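Soft Pads, Hard Choices: An Afternoon of Gripper Talk with Embla Backlund

October 16, 2023 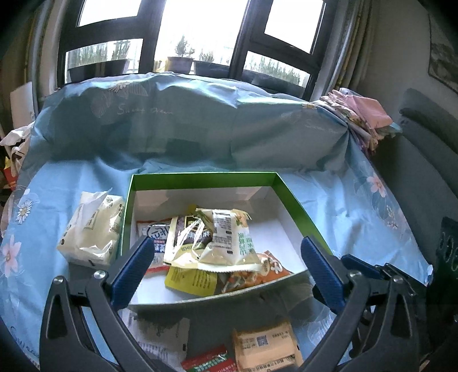 "A snack packet is about the meanest thing you can give a gripper," Embla Backlund tells me, pouring coffee for both of us before I have my coat off. "People expect me to say glass, or eggs. An egg is always the same egg! You learn how to hold it and you're done. A packet changes shape while you're making up your mind."

She has spent the better part of this year comparing fingers, pads and cameras for Bamton, a small company that wants to sell hand-held grippers to labs and workshops that can't afford a full arm. Before that she worked on packing lines at Goltside, and she still talks about film seals and crimped edges with the kind of affection other people keep for old cars.

The comparison started in August with a plain question from her colleague Man-lok Au, who designs the fingers. He had a rigid version he was proud of and a second version, made of angular links with an open triangle in the outer side and a ribbed blue pad at each tip. He wanted to know which one to put into production. Embla's answer was that she had no idea, and that she would need to pick up a great many things to find out.

"Man-lok thought it would take a week," she says, laughing. "I think he had already picked the box it would ship in."

The final count was 1594 attempts, split between the two finger designs. She kept the tasks homely on purpose -- packets out of a shallow box, packets back into it, one thing lifted off a heap without bringing its neighbors along. A printed cloth went under a lot of it. I ask if a plain gray mat wouldn't have been easier on the camera, and she nods before I have finished.

"Much easier, and then you take it to somebody's home and it falls apart. I've done that. At Goltside we tuned everything against one black belt for 400 hours, and the first customer had a green one. So now I want flowers, I want wrinkles, I want daylight coming in behind. If the camera is going to complain, let it complain to me."

The rigid fingers won the early rounds, and she is careful to give them credit. On anything boxy they were quicker and more repeatable, and when they closed on an edge they closed exactly where you had pointed them. Folke Tveit, who did most of the actual picking in the first weeks, liked them so much that he lobbied to stop the trial early.

"Folke is very fast and very neat, and he could make those rigid fingers do anything," she says. "That was my problem with his numbers. I gave the same tool to Lilla Rácz, who had never held one, and her success on flat packets was terrible. She kept pushing down into the bottom of the box. With the linked fingers she still pushed down too hard, but the tips gave a little and slid under the seal. She got the packet anyway."

That difference, between what an expert can do and what a newcomer can do on the first morning, became the thing Embla cared about most. She reran a block of 600 attempts with only new people holding the tool, and the linked fingers came out ahead on every kind of soft package. They were worse on one thing, thin flat packets lying right up against a wall of the box, where the pads are simply a bit too thick to get in behind. She brings this up herself, twice, and seems mildly annoyed with me for not writing it down the first time.

We get on to the pads, and I should warn you that she can talk about pads for a long while. There were 6 kinds on her bench at one point. A smooth one looked handsome and slipped on glossy film. A very soft one held beautifully and then wouldn't let go, so that a light packet would hang from one finger after the other had opened. The ribbed pad was the compromise.

"The ribs give the wrapping somewhere to wrinkle into," she explains, pinching the corner of a cookie wrapper between finger and thumb to show me. "I don't have a nice theory for you. Gervasio has one, with drawings, and you should ask him sometime when you have a free evening."

Gervasio Ledesma looks after the camera side, and it was his choice to mount a wide lens on the tool itself. The two of them argued about it for most of a month. Embla wanted a narrower lens with more detail on the packets, and he wanted to see both fingertips and plenty of the room at the same time. They tried each for several days, and she gave in.

"With the narrow one you could read the ingredients, very nice, but when you moved quickly the tracking lost its place," she says. "The wide one keeps the window and the furniture in view, and it uses all that to work out where the hand is. You pay for it in the corners, they go dark, and things far off to the side get bent. But both pads are always there. I've come around to thinking that if you can see the pads and the thing between them, you can forgive a lens quite a lot."

Shiny film is still a nuisance. A strip of glare across a clear wrapper can look very much like an edge, and she has had models trained on the recordings reach confidently for a reflection. Gervasio would like to try a polarizing filter, and Embla worries about how much light it would eat on a dull day in Etside, of which there are many. They have agreed to test it over the winter, when the light is at its worst and she feels she has the best chance of being right.

I ask what she would tell a small lab trying to choose between grippers right now, with no time for a trial on this scale. She thinks about it long enough for me to finish my coffee.

"Hand it to the person who is least good at it, and give them something floppy," she says. "Don't help them. That's the hard part, you will want to help. And have them do it in a box with sides, please, because everything is easy on an open table."

Man-lok has since thinned the pads at the very tip, and a fresh set arrived from the workshop in Åberg the day before my visit. They were still in their bag by the kettle when I left. Lilla has asked to be the first to try them, and Folke has asked to go second, with the rigid ones standing by.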